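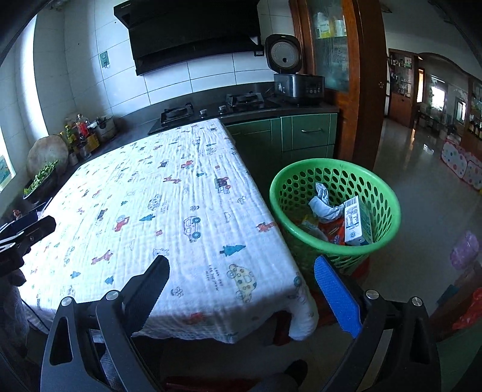 Notebook, dye bench, 23/03/2018

Madder on cotton, second try with the Wollholm powder. Last time the colour came out more brown than red and I blamed the root, but Manouchehr Sadeghi told me to look at the water first. Our tap water is quite soft, and madder likes some chalk. So this time I changed only the water and kept everything else the same.

Cotton, dry weight: 500 g, scoured on Tuesday with washing soda and left to dry in the rack.
Mordant: alum acetate, 80 g in the big pot. This is more than the recipe from Andero says, but I used the same amount in the first try, so I keep it for the comparison.
Chalk: one flat teaspoon in the dye bath, stirred in before the powder.

I heated very slowly and tried to stay under 65 degrees. At one moment I was on the telephone with Ansari about the late invoice and the bath went to 71. I took the lid off and it came down again in a few minutes. I write it here because madder gives brown when it is too hot, and if the colour is dull we should not blame the chalk.

After one hour the wet sample was a good brick red, clearly warmer than sample 761 from the first try. I left the cloth in the bath to cool overnight. Please do not pour it out — the second bath is for the pale samples.

To do:
Rinse until the water is clear, then dry in the shade.
Cut two strips for the light test, one for the window and one for the drawer.
Ask Manouchehr if he still has the old Fetik thermometer, the one on our pot reads differently on each side.
Order more alum acetate, the jar is nearly finished.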